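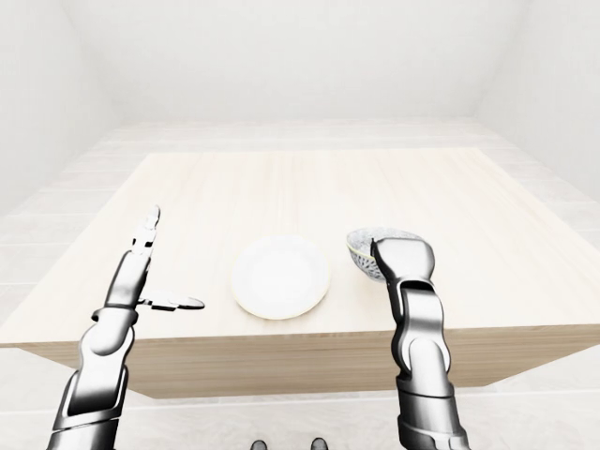

Chapter 2
Coats and the Cold Season

Before we speak about cut and colour, we must speak about weight. A winter coat is the heaviest garment most people own, and the shoulders carry all of it. When Anjana Fakir opened her small shop in Prornberg, she noticed that customers looked first at the collar and the buttons. Only after a walk through the room did they feel that a coat was too heavy for them.

In this chapter you will learn to read a coat from the inside to the outside. We begin with the lining, then we go to the cloth, and the outer details come last. Two fabrics will return many times: a thick boiled wool, and a lighter wool mix sold under the name Grasurex. The second one weighs 170 grams less per metre, and you will see in section 2.4 what this does to the fall of the sleeve.

Please keep one coat of your own near you while you read – an old one is also good. Turn it inside out and look at the seam under the arm.

Words to know: lining, facing, lapel, vent, nap

2.1 What the lining does

A lining helps the coat to slide over a jumper. It also hides the seams and protects them from rubbing.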